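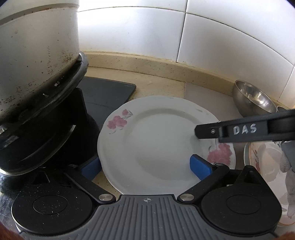 Will the Skatuvura finger pads hold a dinner plate?

They will hold one very well until the glue lets go, and then they hold the pad while the plate makes its own arrangements.

Skatuvura finger pad kit, reviewed after one kitchen job
Posted May 5, 2021

The kit costs $299 and contains blue rubber pads, a sheet of adhesive backings, a small spacer gauge and a booklet with more languages than pages. We bought it for the hand-held grippers we use at Nimutard to record kitchen chores, mainly clearing and stacking dishes. The rubber itself is excellent. It grips glazed china with very little squeeze and bends enough to follow a curved rim. It also wipes clean of grease, a sentence I have never been able to write about the foam we used before.

What went wrong

Skatuvura says to change the backings every 400 grasps. I keep a log, so I can be annoying about this. Over the job we made 1,424 grasps, changed the backings on schedule, and still had 9 pads shift. Most of them slid a little on the finger and did no harm beyond spoiling the take. One came off with a side plate in it. The plate hit the counter edge and lost a piece of its rim, and Bảo Lại found the piece later with his sock.

The annoying part is how quietly it happens. A pad that has started to creep looks fine from the operator's side. The grip still closes, the width reading is still sensible, and the software files the grasp as a good one. If you are planning to train a robot arm on those recordings, you are teaching it that a pad hanging by one corner is normal equipment.

Heat seems to be the trigger. Seven of the shifts came after we had been lifting dishes straight out of the washer, and none came in the sessions where everything had been left to cool. The booklet gives a temperature limit for the rubber and says nothing at all about the glue. I wrote to support, who replied quickly and sent me the booklet.

Plates and bowls

Plates put the load low on the pads and try to twist out, and this is where the backing starts to peel. Bowls are kinder if you take them by the rim with one finger inside. Thin steel ones are the easiest dishes in the kitchen and will forgive a pad that is slightly off, so don't use them to check your work. I did, for most of a morning, and felt very good about the pads.
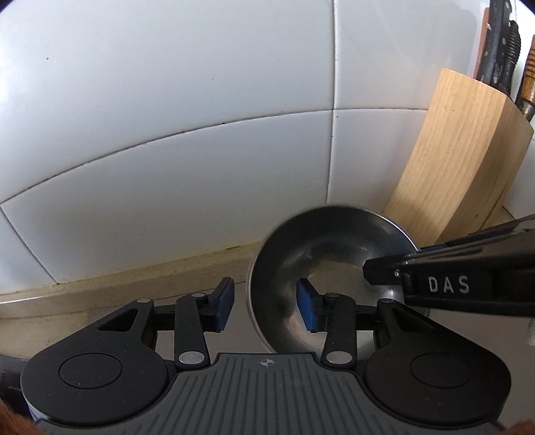

What we do now

Press each pad sideways with your thumb before a session. If it moves, it goes in the bin.

Change backings at half the stated interval, and let new ones sit overnight under a clamp.

Keep knives out of it. A dropped plate is a nuisance - a dropped knife is paperwork.

After any drop, throw out the recordings back to the last thumb check, even the nice ones.

Would I buy it again?

I already have, with a tube of better glue. Donum sells a pad that screws on and can't creep, but the rubber is hard and it skates on china. Three stars for Skatuvura, and a fourth when they print a temperature for the adhesive.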